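Writing up the Clirkurura fault in one place, as several people asked for it and I keep giving the short version. Long thread. I run the demo collection side at Fallstead.

What went wrong: an arm trained on our demonstrations carried a spatula up to the rack, got it where it was supposed to go, and didn't let go. Then it started its return move with the jaws still shut on the handle.

The spatula was caught on the rack by then, so the arm pulled the rack sideways. The force limit tripped and the arm stopped itself. The pole bent a little. The spatula split at the neck and the loose end landed outside the taped line on the floor.

Someone was standing at that line. She wasn't hit. We logged it as a near miss and shut the cell down for the day.

First guess was the arm's own gripper. Stuck motor, bad command, something mechanical. We ran it open and closed by hand command for most of a morning and it was fine every time.

Second guess was the release threshold. The policy outputs a jaw opening and the controller acts on it. We plotted that output for the failed run. It never asked to open. The controller did exactly what it was told.

So the model had learned that sometimes you get to the rack and keep holding. A model gets an idea like that from the data, and the data is my department.

We collect with hand-held grippers, one per hand. You work the jaws yourself, and the recorder saves where each gripper is and how far its jaws are open. Our recorder is called Kong. It was written in-house and it has always been a bit too forgiving.

The set for this task was 1,000 episodes. Pick up the wooden spatula, bring it to the pole, hang it on the rack, let go, back off.

I went through the jaw opening plots for the right gripper. Most of them look how you'd expect: open, closed on the handle, open again at the end.

In 174 of them the line goes to closed and stays there. Completely flat, to the last decimal, until the episode ends. A real hand holding a real gripper never gives you a flat line. There's always some wobble in it.

I pulled up video for a few of those. The spatula is on the rack and the gripper is backing away from it. The number in the file says the jaws are shut.

The table and the tool, with the spatula in the right gripper:

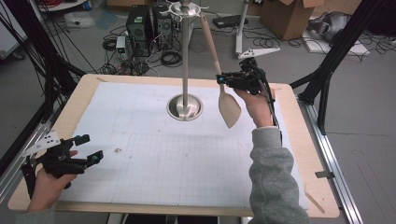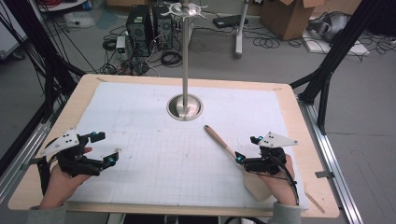 Got this one by message: if the jaw sensor dropped out, why didn't the recorder throw an error?

It was set to repeat the last good value when a reading didn't arrive, and it put a fresh timestamp on each repeat. The file had no gaps in it, so every check we ran passed.

That setting went in last December. We had been losing whole episodes to single missed readings and it seemed like a fair trade. The idea was to cover one missed reading. The code had no limit on how many it would cover.

I approved that change. I read it, I tested it by pulling the cable for a moment and plugging it back in, and it did what I wanted. I never tested leaving the cable out.

Now the hardware side. The reading was dropping because of the cable on the right gripper. It goes down past the wrist, and the plug sits where it takes a sideways load when you roll your hand outward.

Lifting a long-handled tool to the rack makes you roll your hand outward. So the signal dropped at the end of the motion, just before the release, which is the one part of the episode where the jaw reading matters most.

If it had dropped at random we would probably have gotten away with it. The bad values would have been spread out and the model would have mostly ignored them. All of ours landed in the same place.

The left gripper has the same plug. It had no dropouts at all in this set, but the left hand does very little in this task. I wouldn't read anything into that.

It also wasn't spread evenly across operators. Two of them account for nearly all the bad episodes. I want to be clear that they did nothing wrong. They are taller than the rest of us and come at the rack from a different angle. Their demos were clean and smooth. I'd been using them as the reference for new people.

How we confirmed it: plug in the right gripper, hold it level, watch the live value. Good. Roll the wrist outward and the raw stream stops. The value on the Kong screen stays put and looks healthy. Roll back and it catches up with a jump.

That jump was in the data too, in episodes where the operator came back level before the end. I'd seen those jumps. I put them down to fast releases and moved on.

What we changed in the recorder. Repeated values are now marked as repeated and keep the old timestamp. More than two in a row and the episode is thrown out, with a loud beep so the operator knows right then.

The beep was argued over. People find it annoying. It stays.

What we changed on the gripper. The cable is now tied to the body with some slack above the plug, so a wrist roll pulls on the tie and leaves the plug alone. Cheap fix. Uravstead, who make up our cables, are also sending a batch with a right-angle plug. Not here yet.

What we changed in the checks. Any channel that is exactly flat for longer than a short window gets flagged, and someone has to look at the plot next to the video before the episode goes in. I should have had this from the start. Range checks and gap checks don't find a frozen value.

What we changed on the arm. If it is in the return move and the force on the wrist says it is still attached to something, it stops well before the old limit. The old limit was set to protect the arm. It did protect the arm. It was too high to protect a wooden spatula or a person standing near one.

We also moved the floor line back and put a clear panel on the side where people stand to watch. The distance had been picked for the reach of the arm alone. Nobody had added the length of whatever the arm might be holding, or thought about a piece of it coming off.

On the data: we dropped all 174 episodes. There was a suggestion to repair them by estimating the jaw opening from video. I said no for this set. It might be good work for later, but I don't want guessed release times in a model that had just failed on release times.

Recollecting took seven working days, including one lost to the new flat-line check flagging episodes where the gripper was simply lying on the table untouched. An idle gripper also gives a flat line – a very slightly noisy one, it turned out on closer look, so we tightened the rule and that went away.

Then we retrained and ran the arm with nobody inside the room, watching from the desk outside. It let go every time. It did miss the rack on some runs and dropped the spatula on the table. That's a different problem and a much nicer one to have.

We also went back through older sets recorded since the December change. Most are clean. One cup-stacking set has the same flat lines, fewer of them, and it has been pulled until somebody can go through it properly. If you got a copy of that set from us, you've had an email. Please read it.

A few replies in one go.

To the person who asked whether the force limit was set to the manual: it was within what the manual allows. That doesn't make it right for this job.

To the person who said we should use wireless grippers and skip the cable: wireless drops readings as well. With the old Kong setting we'd have had the same frozen values, and probably in more places.

To the person asking for the bad episodes as test data for their own checks: fine by me, I just need a sign-off from the operators first. I'll post when I have it.

If you run any kind of recorder that fills in missing readings, go and unplug a sensor in the middle of an episode and leave it unplugged. Then run your normal checks on the file and see if they pass. It takes a few minutes.

Still open: the right-angle plugs, the cup-stacking set, and whether the beep can be a little less awful. I'll add to this thread when the plugs come in.

Last updated July 2, 2020

© Getsemaní Bautista | Contact | Back to top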